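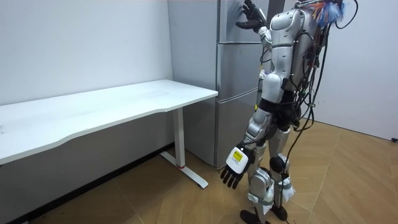

Rellamari Upright Refrigerator
Sold and delivered by Mollton Home Supply

If you have been looking for a refrigerator for a small room, a studio kitchen, a break room or the corner of an office where people like to keep their lunches, the Rellamari is the one we keep steering folks toward. It's a tall, plain, friendly sort of appliance. It goes in a corner, it minds its own business, and it comes in a pale finish that gets along with white walls and with just about any floor you might put under it.

The doors are stacked, one above the other, and each opens on its own, so you can go hunting for the butter up top without letting the cold out of the bottom. We like this arrangement very much for shared rooms (the upper section for everyday things, the lower one for whatever needs to stay put until the weekend), though of course you'll sort it out your own way once it's home.

Inside the upper section you'll find smooth plastic walls and a flat floor, with a raised ledge along the front of the opening. There's really very little in there for crumbs to hide in! A soft cloth, warm water and a drop of dish soap will do for the weekly wipe. Please keep scouring pads away from it, as they dull the plastic and there's no bringing the shine back. If something sticky has gotten down along the ledge, lay a damp cloth over it for a few minutes first and it should lift without any scrubbing.

Placing it beside a table or desk

A good many of our customers stand the Rellamari at the end of a worktable or a long desk, and we think it's a lovely way to use a narrow room. You get a landing spot for groceries right next to the open door, and you're never left balancing a carton of eggs on one knee while you make space for them. Leave a little gap between the side of the refrigerator and the table, enough to slip a duster down, and try the doors through their full swing before you settle on a spot. A table with rounded corners is kinder to hips and elbows here than a square one.

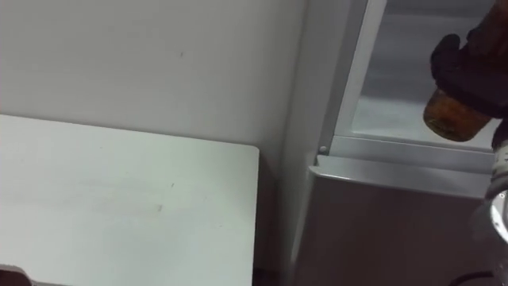

One customer wrote to us in June that she had put hers at the end of her sewing table and worried at first that the hum would bother her, but that after a week she only noticed it when the radio was off. She did wish she had measured the doorway to the room before delivery day, and asked us to remind everybody else. So, please do measure the doorway! And the turn at the top of the stairs, if you have one.

Once it's in place, let it stand upright for up to eight hours before you plug it in, especially if it had to be tipped on the way up. Give it its own wall outlet and keep it off extension cords. After that, let it run empty overnight and load it in the morning, starting with things that are already cold.

Price and delivery

The Rellamari is $566. Delivery to the room of your choice is $55 within Mollton and Brolow, and we'll take the packing material away with us if you'd like. Trucks go out to Brolow on Tuesday only, so do call ahead if you're on that side of the river.

Replacement shelves, door seals and leveling feet are kept at our Talukder Road counter. Bring the old part along if you can, or copy down the number from the rating label before you come. The counter is closed over lunch, but the bell by the side door works and somebody will usually hear it.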